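Derkwood Chores, release 2

README and data card
Last updated August 6, 2024

What this is

Derkwood Chores is a set of recordings of people doing household and shop-floor jobs with hand-held grippers. It was put together to help answer a plain question: which everyday chores can a machine learn to do from watching a person do them, and which ones are still out of reach?

The set has 773 episodes. Of these, 631 are complete, meaning the person finished the chore as written on the task sheet. The rest are partial or failed attempts. We kept them in because people who train policies keep asking for them, and because a folder with only successes gives a wrong idea of how hard some of these jobs are.

There are 14 chores in this release. Release 1 covered kitchen jobs only and is no longer supported. Please don't mix the two. The gripper opening is stored differently and the old files will load without an error.

Chores covered

Household:
folding hand towels
pairing and rolling socks
loading a dish rack
wiping a counter
setting out cutlery
putting groceries on a shelf
making up a pillow
watering a potted plant

Shop floor:
sorting bolts by length
placing parts in a foam tray
closing a carton and taping it
coiling a cable
sweeping a bench top
hanging tools on a board

How it was recorded

Each person works with one gripper or two, depending on the chore. The grippers are held in the hands, so there is no robot arm involved at recording time. Tracking markers are used to recover where the grippers are. Every operator went through a practice session before recording, and practice takes are not part of the release.

The shop-floor chores were recorded at the Stilia hall. The household chores were recorded in a furnished apartment that Kettani keeps for testing. Light in the hall changes over the day and we did not try to correct for it.

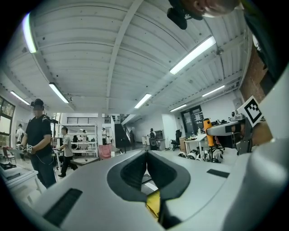 View from a hand-held gripper in the hall, with a second gripper at right.

The wrist view is what most users will train on. It shows a lot of background when the gripper is raised, including people and equipment that have nothing to do with the chore. If your model seems to be picking up on the room, crop the upper part of the image or use the idle flags described below to drop stretches where no work is going on.

Files

episodes/ has one folder per episode, with video, gripper pose and gripper opening.
tasks.csv lists the chore, the operator code and the outcome for each episode.
idle.csv marks the start and end of stretches where the gripper is being carried, set down or held still.
calib/ has the camera calibration for each gripper. Use the one named in the episode folder. They are close to each other but not the same.
splits/ has the train and test lists we used. The test list holds out whole operators.

Outcomes are written as done, partial or failed. "Partial" means something usable was left at the end, such as a towel folded once where the sheet asked for twice. Meifang Hao and Sheldon Simard labeled every episode separately and then went over the ones where they disagreed. Their notes are in tasks.csv, in the last column, and some are blunt.

Can a robot do these yet?

Some of them, under easy conditions. We trained a baseline on the training split and ran it on a two-arm Piretti bench robot. Placing parts in a foam tray and setting out cutlery worked well enough that we would leave the robot alone with them for a while. Sorting bolts was fine as long as the bolts were spread out. From a pile it tended to grab two at once and carry on as if it had one.

Cloth is still the weak spot. Towels came out folded but rarely square, and a towel that landed with a corner tucked under usually stayed that way. Making up a pillow did not work at all. The robot could get the case over one corner and then had no idea what to do with the rest — a person shakes the pillow down, and shaking is hard to learn from slow, careful takes.

Taping a carton was mixed. Closing the flaps is easy. Starting the tape is a job for fingernails, and the gripper pads have none. In the recordings the tape end is already folded over to make a tab, so even a perfect copy of the operator would need someone to prepare the roll.

Speed is the other thing to keep in mind. The robot was slower than our operators on every chore. For a home that may not matter much if the work happens while people are out. On a shop floor it usually does.

Known problems

Pose tracking drops out when both grippers are close to the body. Gaps are left as gaps and are not filled in.
Cable coiling was recorded by right-handed operators only.
A few of the sweeping episodes start late, with the brush already in the gripper.
The audio track was removed from all files. The empty track is still listed in the headers and some players complain about it.
Watering uses one plant and one can. Don't expect a model to handle anything else.

People in the recordings

Operators signed a consent form before recording. Staff and visitors in the hall were told when recording was going on. Faces can appear in the wrist views, whole or in part. Please don't try to identify anyone, and blur faces before you publish stills. Anyone who wants to be taken out of the set can write to Siobhán Costello, and the episodes concerned will be dropped from the next update.

Use

Research and teaching use is free. For use in a product, ask first. Do not use the set to rate or monitor the work of real employees. The operators were following a task sheet at a pace we asked for, and their times say little about how fast the job can be done.

Planned changes

An update is due in September with corrected start times for the sweeping episodes and left-handed cable coiling. Colleen Gosselin is keeping the list of fixes. Episode names will stay the same.

Contacts

Recording and hardware: Jade Gosselin
Labels and splits: Meifang Hao
Consent and removal requests: Siobhán Costello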